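Bristevville Tool Library and Repair Sessions
Progress report to the Osagie Fund, second half of the grant year

Summary

The tool library has stayed open throughout the period and the repair sessions have run as planned, apart from a gap in December when the heating failed. Membership stands at 127. The tool safety training is behind schedule and we ask below for permission to move part of that budget line. Spending is within the grant.

1. Lending

At the last report we had 70 members and a target of 100 by the end of the year. Most of the new members joined after the leaflet went out with the Bristevville school newsletter, and a smaller group came through the allotment society. We had expected the library noticeboard to bring people in and it has brought in very few.

The most borrowed items are the hedge trimmer, the long ladder, the carpet cleaner and the cordless drill. The wallpaper steamer was popular in the autumn and has hardly gone out since. We were given two lawnmowers over the summer. One is in use. The other needs a part that is no longer made, and we will strip it for spares.

Late returns remain a nuisance. We send a text the day before an item is due and another the day after, and this has helped with larger tools. It has made no difference to small hand tools, which people tend to put in a drawer and forget. We have decided against fines. Several members told us at sign-up that they had avoided other lending schemes on account of the charges, and we would sooner lose an odd spanner than lose them.

2. Small parts and sets

The first report mentioned that socket and bit sets were coming back incomplete. We now check every set at the desk before it leaves and again when it comes back, with the borrower present. It adds a few minutes to each loan. Pieces that turn up without a set go into a general stock, which is sorted once a month and used to fill gaps.

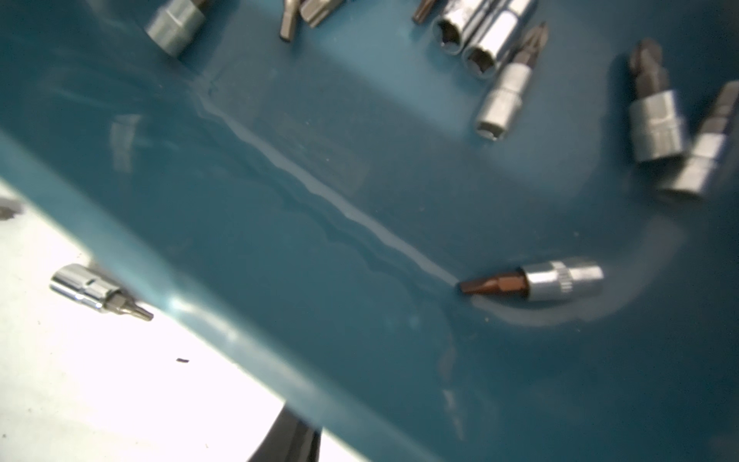 The new checking routine has also changed what we buy. Cheap sets with moulded cases looked like good value at the start, but the cases crack and the pieces fall out in car boots. We have replaced three of them with better sets in cloth rolls, paid for from the consumables line. We have kept the older sets for use at the repair sessions, where they don't leave the building.

Labelling is still by paint mark and engraved number. Stickers came off within weeks on anything that met oil or rain. The engraving pen was lent to us by Curnel, the hardware shop on the main road, which also gives members a small discount on blades and sanding sheets. We have no written agreement with the shop and intend to get one before the next grant year.

3. Repair sessions

Sessions run once a fortnight from 6.30 in the evening. People bring in a broken item, sit with a repairer and, where they want to, do some of the work themselves. Lamps, toasters, vacuum cleaners and children's bikes make up most of what arrives. Clothing repairs started in the spring and are now as busy as the electrical table, so we have added a second sewing machine.

We record each item at the door and its outcome at the end. Of the items brought in this period, 70 per cent left working. The rest were either beyond repair or waiting for a part. We are wary of this figure. It counts a change of fuse the same as a rebuilt motor, and it leaves out people who took advice away and mended the thing at home. We will add a line to the form for advice only.

Waiting times were the main complaint in the feedback cards. On a busy evening a person might sit for over an hour, and some gave up and went home. From next month we will offer booked slots for the first half of each session and keep the second half open to anyone who walks in.

4. The room

The bench area was set up in the first half of the year and has needed little further work. Lighting over the electrical table was poor and has been replaced. The sockets have been tested and the certificate is in the safety folder.
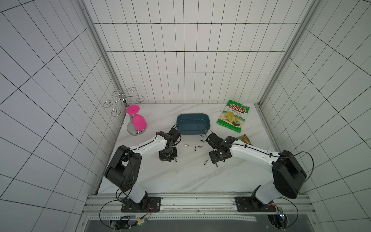 Heating is a harder matter. The boiler was out for most of December and we cancelled both sessions that month. The landlord has since repaired it but will not say how long the repair is likely to last. We have looked at portable heaters — they would do for the desk, but running several of them alongside the sewing machines and soldering irons would overload the circuit. We have asked the landlord for a written plan before next winter and will pass it on to you when we have it.

Storage is close to full. The large garden items take up the most room and are idle for half the year. A neighbouring unit may be free in the spring, though the rent has not been agreed.

5. Training

The application promised 3 short courses in basic tool safety. One has been held and was full. The second was cancelled when the trainer fell ill, and the third has not been arranged. We would like to run both in the first two months of the coming year and to carry the unspent training money forward for that purpose.

6. Loan records

We moved from the paper book to the Deter booking system at the start of the period. The move took longer than planned as the old entries had to be typed in by hand, and a number of them could not be read. Loans and returns are now all recorded there. Members can see what is in stock from home, which has cut the number of calls to the desk. Some older members prefer to ring — we will keep the phone line open for them.

7. Money

Spending to date is in line with the budget except for training, which is under, and consumables, which is slightly over owing to the replacement sets. Rent and insurance are paid to the end of the grant year. A full statement is attached separately.

8. Decisions requested

Permission to carry forward the unspent training money.

Permission to move a small sum from publicity to consumables. The leaflet cost less than expected and no second print run is planned.

A date for the year-end visit, preferably on a session evening.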